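El archivo de Prerberg cataloga 166 cartas sobre el boicot a los tejidos importados

12 jul 2020

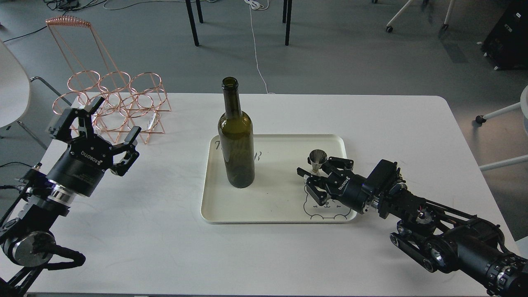
El fondo documental Skitar, depositado en el archivo municipal de Prerberg, dispone desde hoy de un catálogo descriptivo. Comprende 166 cartas y 20 octavillas relativas al boicot de tejidos extranjeros promovido por las ligas de comerciantes durante el periodo colonial. La catalogación ha corrido a cargo de Hanneke De Smet y Ulises Palma. Una parte de las piezas procede de almacenes portuarios y se identifica por el tipo de mercancía afectada: paños, sal y vino, este último servido en botellas de vidrio verde oscuro, de cuello largo y sin etiqueta.

Según De Smet, la correspondencia permite fechar con mayor precisión la ruptura entre las dos corrientes de la liga, partidarias respectivamente de la petición legal y de la resistencia abierta. Las octavillas, con tiradas de unos 200 ejemplares, carecen de pie de imprenta.

La consulta en sala requiere cita previa. La segunda fase, dedicada a los libros de cuentas, comenzará en septiembre.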